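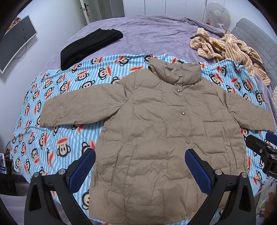
About Kincaid Coat Care

We wash, mend and reproof padded coats. We also do sleeping bags, the odd gilet and, in February, a certain number of duvets whose owners swear they were told the machine could cope. We are in Ludville, behind the tyre place, and have been there long enough that the tyre place now takes in our parcels without sighing.

The business was started by Polyxeni Papadakis, who had put a good puffer coat through a hot wash and got back two sleeves and a bag of lumps. She spent a week picking it apart on her bed with a seam ripper and putting it together again. It fitted her rather worse than before, but the filling stayed where she put it, and a neighbour asked if she would look at his. There is no Kincaid, by the way. It was the name over the door and the signwriter wanted more than the first month's rent to change it. People ring up asking for him all the same, usually to complain, and we have got into the habit of saying he's at lunch.

What we do all day

Mostly we wash coats slowly. A padded coat is a lot of little bags sewn side by side, and each bag has its own ideas about drying. The long straight rows are easy enough. Brick-pattern quilting takes more patience, as the small pockets hold on to water at the corners and will tell you they are dry when they aren't. Ditte Egilsson does the drying and does not believe anything a coat tells her.

After that the coat is laid out flat, face up, arms out, and someone goes over it by hand. Collar first. Big stand-up collars take the worst of it in this country, between make-up, scarves and being hung up by the wrong bit, and a collar that has crumpled in the middle wants coaxing from both sides before it will behave. Then the cuffs, then the pocket edges, where the stitching goes, then the snaps. Snaps are Grímur Hafþórsson's department. He keeps 2,065 of them in old tobacco tins, sorted by a system he has explained to the rest of us on several occasions. If your coat has lost one, he will match it. If your coat has lost one and somebody has replaced it with something shiny that was lying about, he will match that as well, but he'll want a word.

What we don't do

Leather. Real fur. Wedding dresses, in spite of the phone calls. We don't dye anything, and we can't make a coat bigger, although we have met several that got smaller over Christmas without being washed at all.

We used to do a same-day service. It meant handing people damp coats with great confidence, so we stopped.

Prices and how to get a coat to us

A full wash and hand finish is £45, whatever the length. Small repairs are quoted when we've seen them. Bring the coat to the counter in Ludville, or leave it at one of our 2 drop-off points, in Westard (the shoe repairer's) and Clalton (the post office, left-hand window, please not the right). Empty the pockets first. Shabnam Khokhar, who runs the counter, has a drawer of things that came out of linings, and she would like the drawer back. Anyone missing a single earring, a tape measure from a cracker or half a return to Westard should ask her.

Coats come back folded loosely in a cotton bag. Take yours out of it when you get home and lay it on the bed for an hour or so before hanging it up. Any bed will do, and we make no judgement on bedding. Some customers leave it in the bag until November and then write to us about the creases.

Last year we finished 1,931 coats, which Villads Gunnlaugsson knows because he writes each one in a ledger, in pencil, with remarks. The remarks are not available to customers. He is also the person to speak to if something has gone wrong, and he is very fair about it, particularly before eleven in the morning.

The counter opens at half past eight and shuts at five, with a gap for lunch that moves around a bit. Knock if you can hear the radio.

We use cookies to remember your basket and to see which pages people read. By carrying on you agree to this. Accept all | Manage settings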